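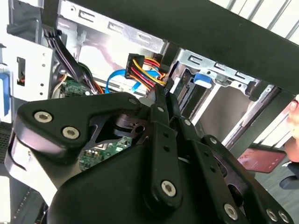
Budgeting for a Disassembly Cell: Common Questions

Most buyers who contact Flarell about a computer teardown cell start with the price of the arm. The gripper deserves the same attention. Inside a desktop case the jaws have to fit between bundled wires to get at something like the white power connector shown here, with a drive cage close by on one side and a data cable and a bundle of black cables on the other. A gripper that can't get into that space will limit what the cell can do, whatever arm it is mounted on.

What does a starter cell cost?

The arm, controller and mounting plate are quoted together. The gripper is a separate line. Our standard narrow-jaw gripper, the Cona, is $2,521 with one set of jaws. Shipping and sales tax are extra. Prices are reviewed every April, and a written quote is good until the next review.

Do I need a wrist camera?

For work inside a case, yes. An overhead camera loses sight of the jaws once they go in. Budget for the camera, its bracket and a longer cable run – the cable is the part people leave off the order.

How many spare jaws should I order?

Order 2 sets per gripper for the first year. Narrow jaws bend if they are driven into sheet metal, and a cell with no spares sits idle until the next delivery. Jaws are a wear item and are not covered by the warranty.

How long is the warranty?

The gripper body and linkages are covered for 24 months from delivery. Screws that come loose are a maintenance matter. Check them at the start of each shift during the first month, then once a week.

Can I use an arm I already own?

Usually. The Pralska adapter plate fits most small arms with a standard round flange. Send us the flange drawing before you order. We do not take back adapter plates that have been drilled.

What about software?

The Liu license is sold per cell, per year. It covers the camera feed, gripper control and job recording. Updates are included while the license is current. If it lapses, the cell keeps running on the last version you installed.

How much staff time should I plan for?

Allow 80 hours for setup and operator training before you count on any output. Plan to have a person at the cell after that too. Mixed desktop models vary a lot inside, and someone will need to change jobs and clear stuck cables.

Can I rent first?

Yes, by the month. Half of the rent paid in the first three months comes off the purchase price. Spare jaws and freight are not included in the credit.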